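Small Engines and Powertrains, Unit 6
Carburetor Tuning on Older Two-Stroke Motorcycles
Handout, 2018-03-21

Read the spark plug section from Unit 5 first. We use the Prandar 400 single as the reference bike all through this unit.

Three circuits

The pilot circuit feeds the engine from idle to about one-eighth throttle. The needle and needle jet take over through the middle of the range. The main jet matters from three-quarters throttle up. The circuits overlap, so a change to one can be felt a little in the next.

Order of work

Check for air leaks at the intake boot and the crank seals before touching any jet. A leak makes the engine run lean, and a bigger jet will only hide it. Set the float height next. Then do the main jet, the needle clip and the pilot, in that order.

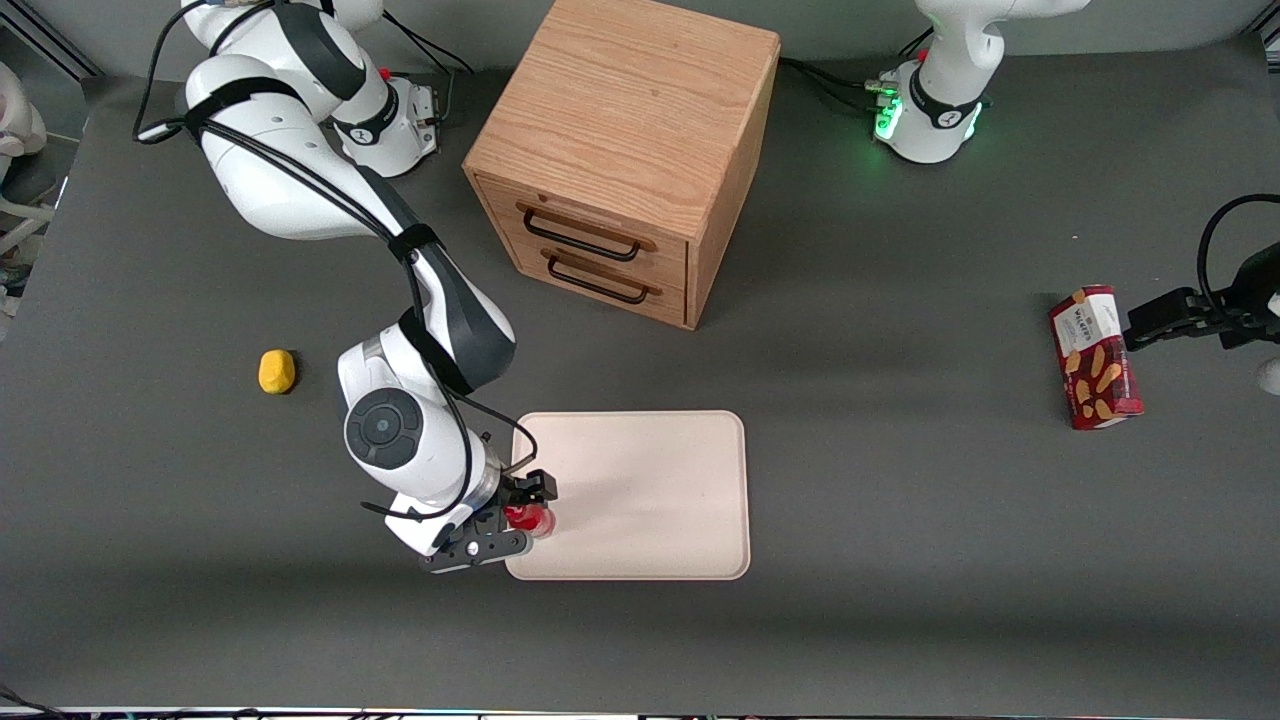
Veronika Rácz disagrees with this order and would set the pilot first, on the grounds that a bike that won't idle is miserable to test at any other throttle opening. Both orders are accepted in the lab report. State which one you used.

Reading the results

A lean main jet shows up as a flat spot or surging at full throttle. A rich one makes the engine stutter and smoke. For a plug reading, hold full throttle, pull in the clutch, cut the ignition and coast to a stop. Plugs read after idling back to the shop are no use.

Altitude

Novville sits at 2,650 feet. Jetting that is right at sea level will be slightly rich there. Go down one main jet size and test again.

For next week

Problems 1 to 9 in the workbook. Bring a feeler gauge.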